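# Foam inserts

A **foam insert** is a shaped piece of foam placed in a case, drawer or shipping box to hold the things inside it still. Most people have met one without giving it much thought, perhaps when opening a flute case or a new set of drill bits. Inserts are also called *case foam*, *tool foam* or, in the older trade, simply *beds*.

## Background

Before soft foams were easy to buy, delicate goods were bedded in straw, sawdust, folded felt or velvet over carved wood. The carved kind was lovely to look at and very slow to make. In the market town of Stostness, where instrument makers once kept a street of small shops, a fitted wooden bed could take longer to finish than the box around it, and the habit of lining each hollow by hand hung on there well after foam had arrived.

## Materials

Two families of foam do most of the work. Open-cell foam is soft and springy and lets air through, so it suits light, fragile things. Closed-cell foam is firmer, keeps out water and holds a crisp edge when cut, and it is the usual choice for tool drawers. Color is mostly a matter of taste, though many workshops like a bright layer under a dark one, so that an empty hollow shows up from across the room.

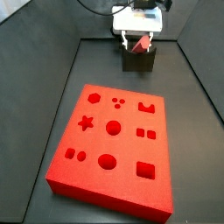
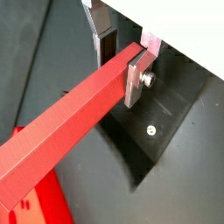 *Top: a red foam block with shaped cutouts. Bottom: a red anodized metal bar with a clamp plate at its end.*

## Cutting and fitting

The simplest inserts are cut at home with a long, sharp knife and a good deal of patience. Makers who need more than a few turn to hot wire, water jets or steel dies. A die pays for itself only on longer runs - the Kaimal works at Drikthorpe will not set one up for fewer than 800 pieces, and its usual order is 2,000.

A hollow is normally cut a little smaller than the object, so that the foam grips it gently all the way around. Finger notches are added at the sides, and anyone who has tried to pry a wrench out of a snug bed without them will understand why they are so well loved.

## Care

Foam ages. Open-cell kinds may turn sticky or crumbly, especially in a warm attic, and old crumbs can mark lacquer and silver plate. Dust comes off with a soft brush or a vacuum on low.

## See also

- Flelliddale case pattern
- Packing materials
- Shadow board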